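Section 2: Planning and budgeting before you order

Read this section before you fill in the order form. It covers the Vomis hand-held gripper and the parts that wear. Arm-mounted units are covered in Section 5.

2.1 Work out how many grippers you need

1. List the tasks you want to record and the objects each one uses.
2. Decide how many people will be working at the same time. Allow one gripper per person.
3. Add one spare for each site. A site with a single gripper stops work when a link breaks.
4. Check that the thinnest and widest items on your list are within the opening range on the data sheet.

Note: Bins and trays are often left off the list. Include them if they have to be gripped by the rim.
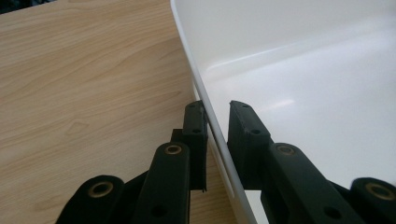

Photo: Radwa Mansour / Gruvesell

Thin rims like the one between the two fingertip pads need good alignment. If much of your work is of this type, order extra pads with the first delivery — they cost less that way than as a separate order.

2.2 Set the parts budget

1. Allow one set of fingertip pads for every 2000 grips.
2. Allow one set of link arms per gripper per year.
3. Order bushings in packs of 10. They are not sold singly.
4. Add 43 pounds per order for carriage from the Mustidby depot.

Caution: Do not budget for printing your own link arms unless your printer has been checked against the test piece in Appendix B. Arms with undersized holes will crack when the bushings are pressed in.

2.3 Plan the work area

1. Choose a table that does not rock.
2. Buy the bins before the grippers arrive and keep to one model. Changing bins part-way through means repeating the set-up in Section 3.
3. Leave room at the side of the table for the charger and cable.

2.4 Place the order

Send the completed form to D'Souza, who handle all sales and returns. Prices are held until 31st May. Orders received after that date are charged at the new rate, and the next price review is in January.

Keep a copy of the form. You will need the order number to register each gripper in Section 3.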